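Siremdale Public Library: Readers' Help Desk
Literature and Study Support

Print this page | E-mail this page

Citing an unsigned short story from a bound periodical

Posted by Kanyarat Luangrath, January 2018

I am preparing a paper on domestic fiction for a survey course at Donthorpe College. One of the stories I wish to discuss, "The Lamp at the Landing," was printed without an author's name in a bound volume of a women's monthly held by the library. The instructor has stated that the story is generally credited to a Mrs. Pimentel, but the volume itself does not say so. The table of contents lists the title and the page only, and a reprint edited by Britov gives her name in square brackets. I would be grateful for guidance on two points: whether the author's name may be used in the list of works cited, and how the story should be referred to in the body of the paper. The limit is 1251 words and I would prefer not to spend many of them on this matter.

3 replies | Share (63)

Apinya Saengthong

The general practice is to record what the source shows and to mark clearly anything supplied from elsewhere. If you are quoting from the bound volume, begin the entry with the title of the story, followed by the title of the magazine, the volume, the issue, the date and the page. The story begins on page 346 of the library's copy. Should you wish to include the author, place the name in square brackets at the head of the entry. The brackets inform the reader that the name did not appear in the source.

If you are quoting from the reprint, cite the reprint. The two texts differ in the closing paragraphs, and an entry for one should not be used to support a quotation from the other.

In the body of the paper, a single sentence stating that the story was unsigned and has been credited to Mrs. Pimentel will be sufficient. Her name may be used without brackets from that point onward.

reader_donthorpe

I just put Anonymous for mine last June and did not lose any marks. Different instructor, though.

Desk Staff
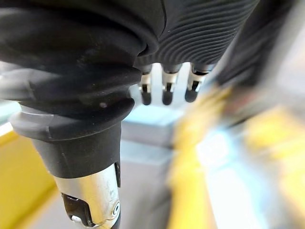 May the narrator of the story be referred to by the author's name?

The narrator should be called "the narrator" throughout. She is never named in the story, and the use of the author's name would suggest that the events are drawn from the author's own life, a claim that would require separate evidence.

Patrons are reminded that individual instructors may set their own rules on citation, and that those rules take priority over the guidance given by the desk. Bound periodicals may be consulted in the reading room on request.

E-mail this thread | Print | 3 comments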